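A burger on a white tray

I've wanted a proper toy burger set since I was small, and on Friday I finally got my hands on one. It's all plastic food, bun and salad and patties and cheese, and every piece has its own slot in a clear acrylic holder. I paid 19 pounds for my own holders from Joden last April and they're nowhere near as nice.

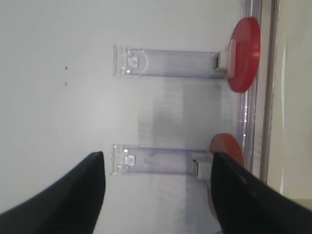 My mum kept our play food in a biscuit tin, so you had to tip the whole lot out to find a tomato. Standing everything on its edge is so much better, you just look along the row and pick!

I always start with the bottom bun, then lettuce, tomato and patty. I do love a frilly lettuce (the one in my old Gokent set was as flat as a beer mat). 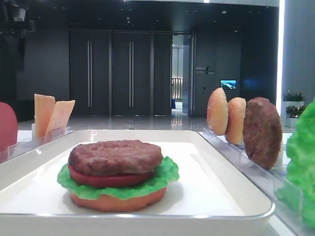
Now, cheese. In our house it goes on top of the patty and I won't be argued with, though I know families in Doltton who put it straight on the bun.

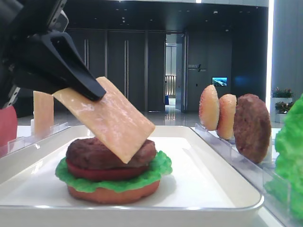 I like my slice a bit crooked too, with the corners hanging over, the way they used to come at the café in Inskip when a cheeseburger and a cup of tea left you change from a fiver.
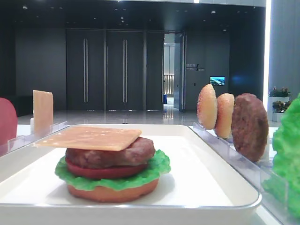 The lid goes on last, of course, and at home that's usually when somebody small asks for a second patty and we take the whole thing apart again. I've got almost 70 bits of play food in the cupboard now and not one decent tray, so a white one with a good rim is next on my list.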